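Nilum replacement contact blocks and push buttons
Sold by Flukau

Nilum push buttons are made for control boxes on pumps, saws, fans and small lifts. The cap and the contact block are sold together or apart, so you can change only the part which is worn. The mounting hole is 16 mm. If your panel was drilled for an older and bigger button, please order the reducing ring.

Each block has one contact. Green caps come with a normally open contact for start, red caps with a normally closed contact for stop. Other combinations are possible on request – write this in the order note, please.

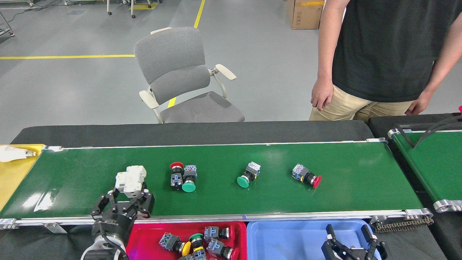 Halima Kimaro wrote to us that the collar nut was too tight for her fingers inside a narrow box, and she would like to have a spanner in the packet. The spanner is now a separate article and can be added to any order.

Before you fit the button, switch off the supply and check it with a tester. Put the cap through the panel from the front, turn the collar by hand, then press the block on until it clicks. Do not use oil on the thread.

Packets of 30 and 300 pieces are available. Single pieces are sold only from our counter. Delivery is from the Poirier warehouse and takes two working days – for the islands please allow one week.

Questions about old Ullereo panels: ask for Siiri Toivonen.

Prices checked 10/5/26.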